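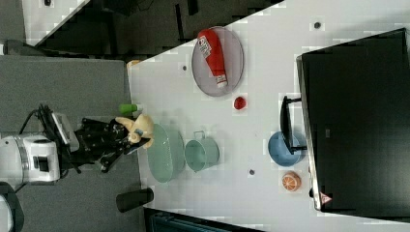

Week 4: Where Ketchup Came From, and How Food Words Travel

Okay, so last week we left off with loanwords that show up by ship. I promised you a whole session on one word, and I picked ketchup because everybody thinks they know what it is (you don't, sorry!).

The usual story starts in southern China, where a word something like kê-tsiap meant a salty fish sauce. No tomatoes anywhere. British traders tasted it in Southeast Asia, went home, and tried to copy it with whatever they had — mushrooms, walnuts, even oysters. The tomato kind only turns up in print in the early 1800s.

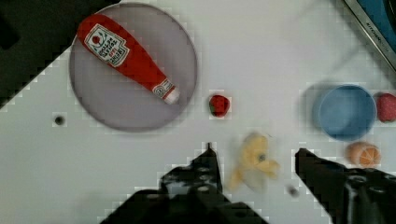
Fig. 2. Ketchup bottle and plate, toy versions.

Spelling was a mess for a long time. You'll see catchup, catsup and ketchup in old cookbooks, sometimes two of them in the same book. I love this stuff. Please read the Lucero chapter before we meet again, starting on page 339, and bring one recipe title that made you laugh. Kwaku Ansah has put the scans in the shared folder, so bug him if a page won't open.

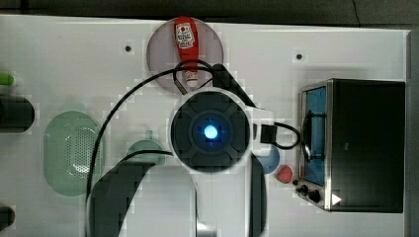
Department of Linguistics, Niser College

Now, the part people mix up on the midterm. A word can stay put while the thing it names changes completely, and we call that semantic shift. When the meaning gets smaller, like "meat" going from any food to animal flesh, that's narrowing. Ketchup did a bit of both: it widened to cover all kinds of sauces, then shrank back down until most Americans only meant the tomato one. I'll draw the timeline on the board again because my last one was pretty ugly.
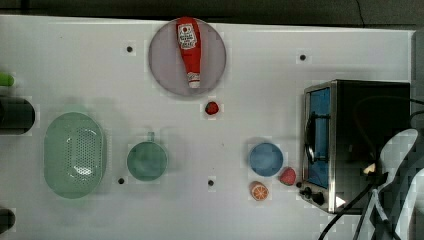
For your short paper

Pick one food word and trace it back as far as you can. Aim for more than 400 words, with two dated quotations. Coffee and sugar are taken (I've read 70 papers on coffee and I need a break). Drafts are due in November, before the break.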